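Home | Syllabus | Notes | Labs | Contact
Print this page | E-mail this page

Comparing Grippers on a Two-Arm Cell: Notes for Unit 13
Garnanport Technical College, Robotics Workshop
Last revised 2025-03-29

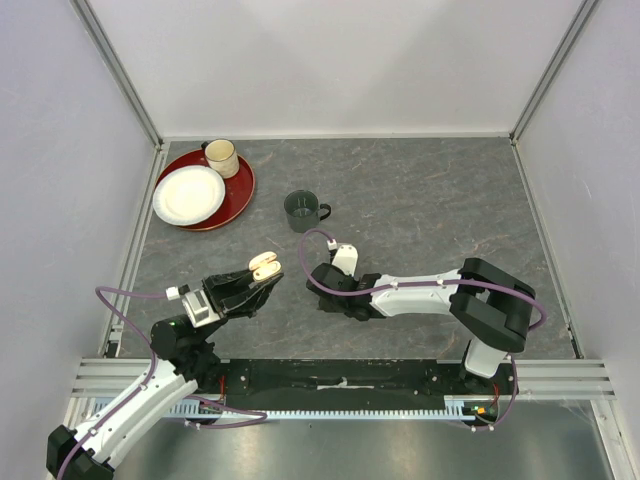 Last unit we spent all our time on reach and joint limits, and I promised we would finally get to the fun end of the arm. So these notes cover fingers: what they can hold, what they hide from the camera, and how you can compare two sets without fooling yourself. Bring your lab book, because you will be filling in a lot of it!

1. What we are comparing

The Tagle fingers are the stiff ones. They close hard, they go back to the same spot every time, and they are lovely on anything with flat sides. The Prodberg fingers have a softer pad and give a little when they touch. In July I ran both on the same mugs and was surprised by how much I liked the soft pair on handles (I had expected to hate them). Your own results may go the other way, and I'd love to see that written up.

Both sets are driven from the Reltirov controller. Keep the speed setting at 22 for every trial with either set. If you change it halfway through, start the table over.

2. Choosing objects

A good test set is boring to look at and annoying to pick up. Plates are a fine start. A plate lying flat gives you a thin rim and very little space under it, and if it sits on a tray the rim of the tray may get in the way as well. Mugs give you a real choice: pinch the wall, go around the body, or take the handle. Turn the mug so the handle points away from the arm and the choice gets much more interesting.

Then there are hinged things, my favorite. A small clamshell case, like the cream-colored one in the fingers of the left arm, has two rounded halves that can move against each other. Squeeze both halves and you may shut it. Hold only one and the other is free to swing. Write down which half you held and whether the case was open when you began, or your numbers will mean nothing to the next group.

3. What the camera can and can't see

Our view is fixed, so it never moves to help you. When an arm comes in from the front with its wrist pointing down, the wrist can cover the fingertips completely. Look at the right arm: you get a good view of the forearm and the wrist housings, and no view at all of where the gripper ends. The left arm, angled in from the side, leaves its fingers out in the open.

So before you score a grasp from the video, ask if the contact was visible. If it wasn't, mark the trial "hidden" and leave the score blank. Don't guess from the way the arm moved.

4. Cables

I get excited about cables, sorry. The purple ones run along the arms and are held by small clips, with a loop left at some of the bends. That loop matters! An arm needs spare cable at the elbow and wrist, and a tight cable pulls on the plug. Before each session, move each joint slowly through its range by hand control and watch the loops. Nothing should catch on the side rails.

5. The procedure

Work in groups of 2. One person drives, the other writes, then swap.

- Put the object on its mark and note which way it faces.
- Approach, close, lift, hold, put down.
- Record held, slipped, dropped or hidden.
- Change fingers only after every object is done.

For slips, add a few words on the direction. "Slid toward the handle" is far more useful to me than "bad grip."

6. For next time

Read the section on pad wear and bring one object from home that you think will beat the Tagle fingers. Last year's best was a wet bar of soap, so please bring something dry.

Previous unit | Next unit | Back to top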